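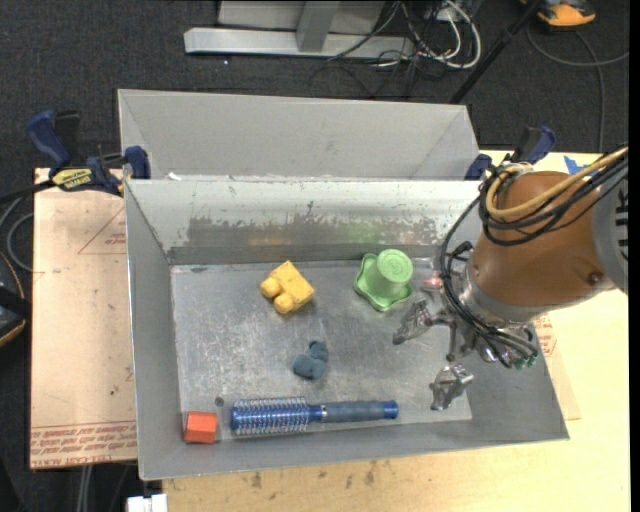 Foam brick, green cup, brush and the rest in the metal bin.

From: Saimi Ahonen
To: Lowther Toy and Oddments Exchange list
Date: April 5, 2022
Subject: Re: What do you do with the bottom-of-the-bin stuff?

Hello everyone,

Thank you all for the kind notes after my last message, and especially to those who wrote to ask whether my knee is better (it is, thank you, though stairs and I are still not the best of friends). I'm sorry to be slow in getting back to this one. It came in while I was up to my elbows in the winter boxes, and then I wanted to sit down with a pot of coffee and answer it properly instead of firing off two lines.

I'll put the original message here for those who joined the list after February, and then answer underneath.

> Hi all,
>
> Our little swap shelf in Cletberg has been going for a while now
> and the big things find homes with no trouble at all. Dollhouses,
> board games, train track, gone the same afternoon. What I can't
> get on top of is what's left at the bottom. Single blocks. Odd
> plastic cups that belonged to some set or other. Hairbrushes! Why
> are there always hairbrushes?
>
> I have one big bin of this and I dread it. Does anybody have a
> system? Do you wash everything? Do you throw out anything that
> isn't part of a set? My sister says tip the lot in the trash, but
> it feels wrong when half of it is perfectly good.
>
> Also, what are people using for a bin? Ours is wicker and small
> things get stuck in the weave.
>
> Thanks from the Cletberg shelf

I laughed out loud at the hairbrushes, and you'll see there's one in my picture too, a blue one with a metal collar between the head and the handle. I have a theory that they go into the toy box when somebody is fixing a doll's hair, and from then on they count as toys.

Let me take your questions more or less as you asked them.

On the bin: please retire the wicker, or give it to somebody who wants to keep yarn in it. I've used sheet metal with sloped sides for years and I wouldn't go back. Small things slide down to the floor where you can see them, and the whole inside wipes out with a damp rag. Mine is scuffed and smudged all over and looks like something that came off a farm, but I care about that less every year. It does have a small hole in the floor, so beads and doll shoes go in a jam jar from the start. I keep the bin on a wooden table at a height where I don't have to bend, and for my back that has made more difference than anything else. If you're worried about the tabletop, slide some cardboard under it. My table already had its stains, so I'm not very fussy.

On the dread: I think a lot of that comes from looking at everything at once. The old way, I'd empty the whole winter's leavings onto a bedsheet and then stand there feeling sorry for myself. Now I put a small handful in the bin, deal with those few things, and then put in the next handful. It sounds slower and it probably is! But I can stop for the phone or for lunch and not come back to a mountain.

For each handful I ask what the thing is made of before I ask what it is. That may sound backward, but it's the material that decides how I clean it, and cleaning is where my time goes.

Foam, like the yellow brick, gets squeezed in warm water with a little dish soap, rinsed until the water runs clear, and then left on a rack for much longer than you'd think. The outside of foam will feel dry a good day before the middle is. I once packed up a bag of foam blocks too early and the smell when I opened it again was something I won't describe to you. If a foam piece is crumbling or has tooth marks in it, out it goes, no second thoughts.

Hard plastic is the easy one. The light green cup on its wavy, flower-shaped base will go in the dishpan with an old toothbrush for the spiral on top, since dirt loves a groove. I still can't tell you what set it came from. If anyone on the list recognizes it, do write, I'd love to know. Until then it'll go in the sandbox bag, where a cup is a cup and children don't ask about the rest of the family.

Soft lumps are the hard ones. There's a dark blue-gray thing in there shaped more or less like a bean, and I've turned over in my mind what it could be and come up empty. My rule for soft things with no name is that they get one wash inside a tied pillowcase. If they come out in one piece they can go to the pretend-kitchen box, where they will be a potato. If they don't, I've lost nothing but a corner of a laundry load.

Little cubes, like the orange-red one, I save by size and not by color. I have a row of old Dromar tins on the shelf for this, and when a tin is full it goes out as a set. Mixed colors are fine. I used to hold things back waiting for matching ones and ended up with so many nearly-sets that I couldn't close the closet door.

And the brushes. I pull out the hair with a comb, soak the head (only the head, and not for long, if there's a cushion behind the pins), and dry it pins down on a towel. Then it goes to the doll box with a tag saying it's for dolls. I don't pass them on for people. Some of you may feel differently and I won't argue, but that's where I've settled.

As for your sister, tell her she's partly right. I do throw things out: anything cracked, anything with a battery door that won't close, anything small enough to worry me that isn't going to a household with older children. The first time I did the whole job I was shocked at how little that came to. I kept a tally over the winter, mostly to settle an argument at home. Out of 600 loose pieces, 253 went into made-up sets, and most of what was left over went out in the sandbox and pretend-kitchen bags. The trash took up to a bucketful and no more.

One more thought about the made-up sets — give them a name on the bag. I don't know why this works, but "Odds and Ends" will sit there until summer, and "Rainy Day Builders" is gone by lunchtime. The folks at the Vokberg table put me onto this and I've been grateful to them ever since. They also tie the bags with leftover ribbon, and I keep meaning to do the same and then using string.

If you'd like a few of the tins to get you started, I can bring some over the next time I'm out your way, or you could send somebody to the Lowther table any morning we're set up. I also have more jam jars than any one person needs, so please take some of those as well.

Do write back and tell us how the first handful goes. And if you find any doll shoes, keep me in mind, even the single ones. I have a whole jar of left feet.

Warmly,
Saimi

Saimi Ahonen
Lowther Toy and Oddments Exchange
To leave the list, reply with "leave" in the subject line and I'll take you off by hand.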